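Liltero open day – anyone else go?

plinth_and_co
Went to the Liltero open day in June and thought I'd write it up, as a few on here asked what it was like. You sign in at the front desk and then you're mostly left to wander. The staff were happy to talk. The part I'd come for was the hand-held grippers. People carry them about and do ordinary jobs with them, and the recordings are used to train the arms.

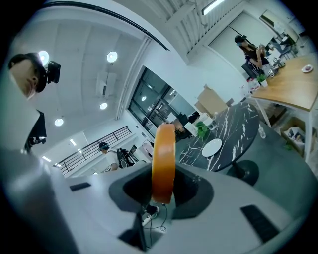
I had a go for ten minutes or so. It's heavier on the wrist than I expected and you have to slow right down. Thin things are easy enough. Anything round wants to roll away from you. They said they had 1,236 recordings so far and want 2,000 before they train again.

gatepost71
Was that 1,236 usable ones or everything? When I went to the Brelimik demonstration they threw out a good third.

plinth_and_co
Didn't ask. The handout says 1,117 kept, so I suppose 1,236 is the lot.

Morrab
I was there in the afternoon. Found it a bit thin to be fair. No arm running on its own while I was in, only people doing the work by hand. If you call it a robot open day I'd like to see a robot do something.

plinth_and_co
There was an arm going upstairs at 11. It was on the sheet by the desk.

Morrab
Never saw a sheet. Fair enough, but they could have run it twice.

tinsnips
I'd disagree with Morrab. The collecting is the real work and most places hide it. At Brelimik you get a polished show behind a rope and no chance to touch anything. I'd sooner have the gripper in my hand.

gatepost71
Brelimik did let us ask questions for an hour – just not touch.

oddjob_lane
Does anyone know if the Mudaliar mount fits these grippers? We've got two at work doing nothing.

plinth_and_co
I asked about that. Not without an adaptor. Dallasa do one for 369 pounds, which seems a lot for a bracket.

oddjob_lane
Too much for us. I'll see if someone here can make one. Thanks for asking them.

Morrab
If they do another, post the times please. I'll go in the morning.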